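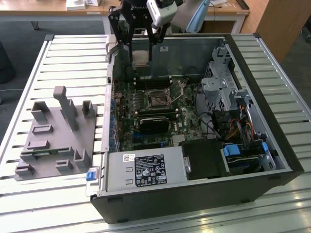 Old Dell tower: paste, screws and the order of the levers
Hardware and repairs > Desktops

fmallet
Posts: 17

Good evening all. I am putting a second life in an old Dell tower which my aunt used for her accounts. The case is opened and lying on its side, which I find much more comfortable for the back than working on it standing up. The power supply has a small blue tab for the release, and the drives have blue handles, so the parts one may touch are easy to find.

My question is for the processor. The socket has a metal bracket and a lever, and I would like to be sure of the good order before I close anything. Also, do I have to clean the old paste with a special product, or is the alcohol from the pharmacy enough? Mine is 70 per cent.

Thank you in advance.
Faustine Mallet

rasley
Posts: 90

Pharmacy alcohol at 70 has a lot of water in it. Get the 90 or stronger, it dries quicker. Coffee filters are good for wiping, they leave no fluff. Kitchen paper leaves plenty.

For the socket: lever free, bracket up, processor in flat with the notches matching, bracket down, lever last. Don't push on the processor itself. If it isn't sitting flat, lift it straight out and look again.

zundora
Posts: 2

I used 70 on three machines and all of them run. You only have to wait longer before you put the power. I don't see the reason to send her to buy another bottle.

rasley

Did I say it would explode? She asked which is better.

brurneck

Which memory are you using, Faustine? On these boards with slots on both sides of the socket the manual normally gives an order for filling them. Look at the sticker inside the side panel if you still have it. My own one had a little map printed there and I spent an evening on it before I thought of looking.

Also please wear the wrist strap, or at least touch the bare metal of the case from time to time.

fmallet

Thank you for the answers. I took the side of rasley and bought the stronger alcohol, but I kept the other bottle for the case, which has a lot of dust in the corners.

The memory is what came with it. I have put it in a bag with a paper on which I wrote the slots. The sticker in the side panel is half torn, and naturally the torn half is the one with the memory.

I looked at the socket from close. I can see the four screws at the corners of the metal frame, and I did not touch them. Can somebody tell me if I was right? In a video the man takes them all off. 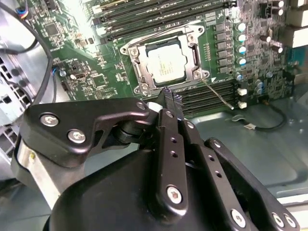
Processor in the socket, memory slots still free.

zundora

You were right. These screws hold the whole frame to the board. For changing a processor you only need the levers.

nadege_lecomte

I don't agree completely. If the cooler on your model shares its fixing with the plate at the back, you may have to come back to them later. But for today, leave them.

I look also at your capacitors with the light blue tops, in the row beside the black squares. On an old board it is worth checking each top with a lamp. A flat top is a good sign. If one is swollen like a small cushion, I would not spend money on this machine.

rasley

Agree with Nadège on the lamp. Look from a low angle, not straight down. A slight bulge is hard to see from above.

One more thing, the long thin rod coming off the corner of the socket towards the memory. Is that lever hooked under its catch? I can't tell from your picture. Check it with a finger before the cooler goes on.

fmallet

I will check the lever and the tops tomorrow morning, with the daylight. For the paste, do I make a point or a line? I have read both — and the people were quite angry with each other.

brurneck

A point the size of a small pea, in the middle. The cooler spreads it.

zundora

Line.

nadege_lecomte

Faustine, on a big rectangular one like yours I make a line and a small point at each end. Don't put too much, and tighten the cooler screws in a cross, a few turns each. And write down where the fan cable goes, mine was hidden behind the drive cage and I searched it a long time.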